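Berne, 1er mars 2022 - L'ancienne conseillère nationale Johanna Aebischer ne briguera pas de nouveau mandat à la présidence de la commune de Gosholm. Elle l'a annoncé par écrit au conseil communal, qui a pris acte de la décision en séance ordinaire. Son mandat court jusqu'à fin septembre.
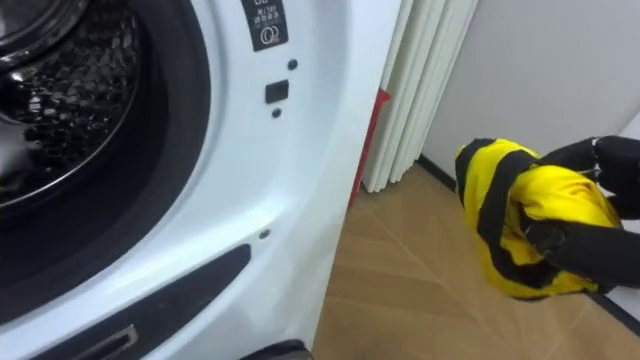
Le tambour et le joint de porte d'un lave-linge à chargement frontal.

Élue au Parlement fédéral pour deux législatures, Johanna Aebischer y avait siégé à la commission des affaires juridiques. Elle avait ensuite pris la tête de l'exécutif de Gosholm, où elle a conduit la révision du règlement sur les constructions et la fusion des services techniques avec ceux de Hirnengate. Cette fusion, contestée par référendum, avait été acceptée avec 15 voix d'écart.

Le vice-président Remo Zaugg assurera l'intérim si aucun candidat n'est élu au premier tour. Il n'a pas indiqué s'il se présenterait lui-même. Selon le règlement communal, les listes doivent être déposées à la chancellerie avec la signature de 15 électeurs au minimum. 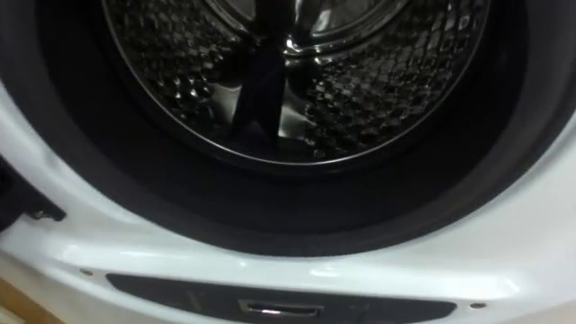 Le second tour, le cas échéant, se tiendrait deux semaines plus tard, à la majorité relative. Le dépouillement reste centralisé à Gosholm, y compris pour les bulletins de Hirnengate, dont le bureau de vote compte moins de 1000 inscrits. Le vote par correspondance est admis jusqu'à la veille du scrutin.

Le conseil doit encore fixer le plafond des dépenses de campagne prises en charge par la commune, actuellement de 200 francs par liste.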